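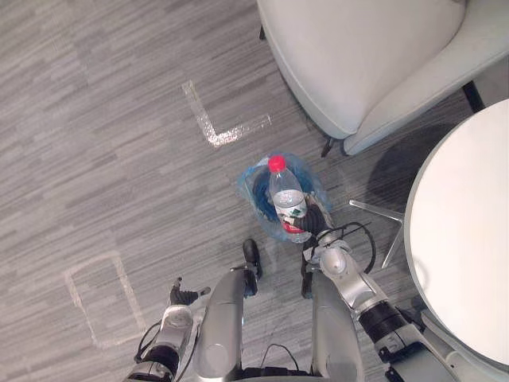
Manipulation Software Group, Parnberg

Search articles, people, code Search

The arbitration layer in Zalley is 612 lines long, and Osamu Oshima would like it to be shorter. It sits between the learned policy, which proposes motions, and the whole-body controller, which carries them out. It decides on every cycle whether a proposal is passed on, trimmed or dropped.

"Most of what people call robot behavior in our demos is decided in that file," Oshima said. "The policy has opinions. The controller has limits. Somebody has to reconcile them before the next tick, and that is what the file does."

Oshima maintains the control side of Zalley, the group's software stack for humanoid manipulation. Miyuki Takeda maintains perception and most of the tooling. They were interviewed together on a Friday afternoon, with a trace viewer open on the table between them. Both of them kept going back to it to check what they had just said.

The current test object is a bag. The task is to reach into a plastic bag, take hold of a bottle that is lying on cloth, and bring it out without dragging the rest along. The group picked the task after finishing a year of tabletop work on rigid objects, where the pose estimator had been good enough that the planner rarely had to ask twice.

"With a mug on a table you estimate a pose, you plan, you close," Takeda said. "If the estimate is a few millimeters off, the mug shifts and you still have it. Inside a bag you touch plastic first, then cloth, then the bottle, and each contact moves the thing you estimated. The pose you planned against has expired by the time the fingers arrive."

Zalley used to treat a plan as valid until it finished or failed. It now attaches an age to every estimate, and a plan inherits the age of the oldest estimate it depends on. When the age passes a threshold, the planner is asked for a new plan from the current state. The threshold depends on contact. In free space it is long. Once the wrist force estimate reports contact, it drops to 80 milliseconds.

Oshima was against the contact rule at first. His objection was that replanning during contact produces a new target at exactly the moment when the arm should be compliant, and that a jump in the target looks to the controller like an error to be corrected with force.

"You get a push," he said. "A small one, but it is in whatever direction the estimate happened to move, and the estimate moves toward the label because the label is the only part of a clear bottle with any texture. So the hand pushes toward the label. I have many traces of this."

The compromise was to let the planner replan as often as it likes and to limit how quickly the target may move once there is contact. The limiter works on the end-effector pose, in the tool frame, with separate limits along and across the approach direction. Motion along the approach is allowed to change faster. Sideways motion is held down hard. Oshima described it as the least interesting code he has written this year and the one change he would not give back.

Takeda's side of the problem begins with the cameras. The head camera sees the whole workspace but loses the object once an arm is over it. The wrist camera sees the object at close range, but it also sees a great deal of the robot.
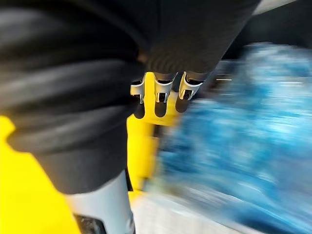
"Self-occlusion is the first thing to deal with," Takeda said. "If you know the joint angles, you can render the arm into the camera view and mask it out. That works well for anything rigid. It does not work for a cover, because a cover is not in the kinematic model. It folds when the joint bends, and it folds differently the second time."

An earlier version of the masking code expanded the rendered arm by a fixed margin and discarded everything inside it. This removed the cover and often the object too. The present version keeps a learned segmentation for anything soft that moves with the robot, and uses the rendered mask only for the hard parts. The two masks are merged late, and the perception node publishes both, so that a consumer can choose the stricter one. The grasp planner takes the strict mask. The collision checker takes the loose one.

Blur is handled separately. Takeda does not try to remove it. Each wrist image gets a weight, computed from the joint velocities over the exposure interval and the expected distance to the target, and the pose filter uses the weight directly. A frame taken during a fast move still enters the filter but has very little effect on it.

"People ask why we don't throw the bad ones away," she said. "We did, for a while. Then you have gaps, and the filter's behavior during a gap depends on how long the gap is, so the behavior depends on how fast somebody told the arm to move. A weight close to zero does the same job and the timing stays regular. Everything downstream can assume a message on every cycle."

The regular timing matters to Oshima more than the quality of any one message. The controller loop does not wait for perception. It reads the latest estimate from a shared buffer, checks the timestamp, and continues. Cameras run at 30 frames per second, and the control loop runs much faster, so the same estimate is read many times in a row. An early bug came from treating each read as new evidence.

"The confidence went up with every read," Oshima said. "One picture, read over and over, and by the end the system was certain. It was certain about a glare spot." The buffer now carries a sequence number, and the filter ignores a number it has already seen. The fix took an afternoon. Finding it took most of April.

That search is also where Brorko came from. Brorko is the group's replay tool, written by Takeda, and it takes up a larger part of the conversation than she seemed to expect. It records every message that crosses a process boundary, together with the time at which each consumer read it. The second timestamp is the unusual part. Ordinary logs show when an estimate was published. Brorko shows when it was used, and by whom, and how many times.

"I wanted to be able to stand inside one control cycle and ask what it knew," Takeda said. "The world at that moment is of limited interest to me when I'm debugging. I want the inputs as the process had them, stale ones included."

A replay can be run in two ways. In the strict mode, every process receives exactly what it received on the robot, at the recorded read times, and the outputs are compared bit for bit with the originals. In the open mode, one process is replaced with a modified version and everything upstream of it stays fixed. Open replays are only meaningful for a short stretch, as the new outputs would have moved the arm and the recorded images don't know that. Brorko prints the divergence between recorded and replayed joint targets and stops when it grows past a limit. By default it stops early.

Oshima uses the open mode to tune the limiter. He keeps 14 recorded reaches that he calls the hard set, and each proposed change to the arbitration layer is replayed against all of them before it goes near hardware. The set is deliberately unrepresentative. It has contacts on the back of the hand, reaches where the bag slid with the gripper, and one where the planner alternated between two equally good grasps until the time limit ran out.

That last one led to another change. The planner scores candidate grasps and takes the best, and two candidates on opposite sides of a bottle can score nearly the same. Small noise in the pose is enough to swap them. Zalley now adds a switching cost that grows as the hand approaches — far away it is almost free to change one's mind, and near contact it is very expensive. Takeda wanted the cost to be learned along with everything else. Oshima wanted a function with two parameters that he could plot. The function won, and it is plotted on a page in the repository with the date of each change to the parameters.

On the division between learned and written components in general, the two of them differ less than that argument suggests. Both think the policy should propose and something simpler should dispose. They differ on how much the simple part should know. Oshima would like it to know only joint limits, forces and time. Takeda thinks it has to know something about the object, at least whether it is rigid.

"A limit that is right for a bottle is wrong for the cloth under it," she said. "You can close on cloth quite hard and nothing happens. You can also pull it for a long way and nothing happens, and then everything comes out of the bag at once."

Oshima said that he could probably detect this from the force signal, and brought up a trace to show where. Takeda pointed out that the rise began after the point where it would have been useful. He scrolled back and agreed that it did, on this trace.

The next release will move the contact threshold out of the arbitration file and into configuration, which Oshima has resisted on the grounds that people will change it. It will also add a second arm to the strict replay mode. At present Brorko handles both arms in its recordings but replays only one of them strictly, with the other taken as given. For a task where one hand reaches and the other is idle, this is adequate. The group intends to have the second hand hold the bag open, and then the read times of both arms have to be reproduced against the same clock.

"I have a branch," Takeda said. "It runs at a quarter of real time. I would not merge it yet."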